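Radwan desk and drawer set — README
Sanaa Gaber, September 24, 2021

Small set on what ends up in a desk drawer and what stays on top. 80 short takes, same desk, over 12 snack and dish pairings. Names go desk_item_take.
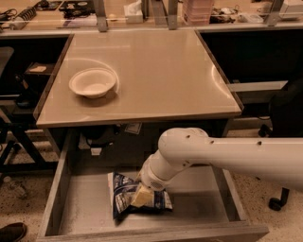

Labels first. Two places only: top and drawer. The bowl is "top" even when the drawer is open right under it, the navy and white bag is "drawer". Stuff on the counter at the back gets no label, dont add one.

Snack bags are all filed as "bag", whatever the flavor. Creases are fine, leave as is.
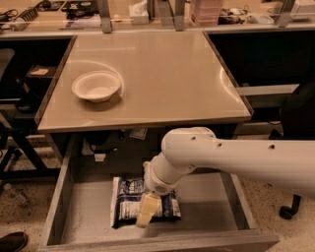 Marwa Amrani wants "bag" split into full and empty. Her point is that anyone sorting snacks will care, and going back later is a pain. Open for now — see notes.txt.

Known problems: glossy desktop, glare moves between takes. Two files from May have the wrong item name, will fix.
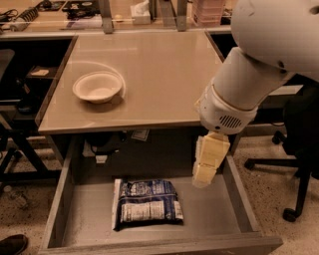

Text on packs is not transcribed. Might do it for version 2 if there's time. The white nutrition panel on the navy bag is the sort of thing we'd start with, brand lettering after. Send corections to Sanaa.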